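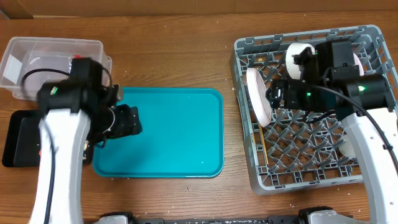
*Bideck Beauty Desk*

Last updated 7th January

# Hair repair treatments: questions we keep getting

We've had 1108 emails on this subject since October, and most of them ask the same handful of things. We buy what we test. If a brand sends us a bottle anyway, we give it away and buy our own.

## Can a treatment repair split ends?

No. A split end can be stuck down for a while with something slippery, and it will look better until you wash it. Then it's a split end again. Scissors fix it. Every label that says "mends split ends" has a small star next to the claim, so go and find out where the star leads.

## So what does a "bond builder" do?

Depends whose brochure you read. The general idea is that bleach and heat weaken the inside of the hair, and the product gets in there and helps. Some of them do seem to leave bleached hair stronger when it's combed wet. Whether that comes from the clever ingredient or from the large amount of conditioner it's mixed with is a question we'd like the brands to answer more often.

If your hair has never been bleached, permed or relaxed, we doubt you'd notice the difference between one of these and a decent mask from the drugstore.

## Is the Orov kit worth $200?

We don't think so. You get a pre-wash, a mask and a leave-in, and the leave-in is the only one we finished. It's good! It smooths frizz and doesn't go sticky. It's also sold separately for a lot less, something the checkout page keeps pretty quiet about.

The before and after photos on the box bother us too. The "after" hair has been blow-dried and the "before" hair hasn't.

## What about Genus?

Better value, worse smell. The Genus mask made coarse, color-treated hair easier to detangle, and on fine hair it was a greasy mess by lunchtime. Leave it on for the time printed on the tub. Sleeping in it did nothing extra for us apart from what it did to the pillowcase.

## My salon wants to add a repair step to every color appointment. Should I say yes?

Ask them two things first: which product it is, and whether they'd still do the bleach without it. If they tell you the bleach is only safe with the add-on, we'd want to talk about the bleach.

A stylist who knows your hair may have a good reason to suggest it. A line on the price list that gets ticked for everybody is a different matter.

## Huet says its results are "clinically proven." Are they?

We asked to see the study and were sent a one-page summary. It describes a survey, where people used the product and then said whether their hair felt softer. Most of them said yes. Hair does feel softer after conditioner - we could have told them that for free.

Maybe there's a fuller report somewhere. If Huet sends it over we'll read it and change this answer.

## How often should I use one?

- Bleached or relaxed hair: once a week is plenty.
- Colored but otherwise fine: every second or third week, or whenever it feels rough.
- Untreated: you can skip it.

If your hair starts to feel stiff or straw-like, stop for a few washes and use plain conditioner.

## Do I need a matching shampoo?

The brand would love you to buy one. We've swapped shampoos halfway through every test we've run and never been able to tell. Pick one that suits your scalp.

## Will any of this make my hair grow faster?

No. These go on the lengths, and hair grows from the scalp. If you're losing more than usual, see a doctor before you spend money on anything in a nice bottle.

## Do you earn anything if I buy through your links?

There aren't any links on this page. Product names are in plain text and you can look them up wherever you normally shop.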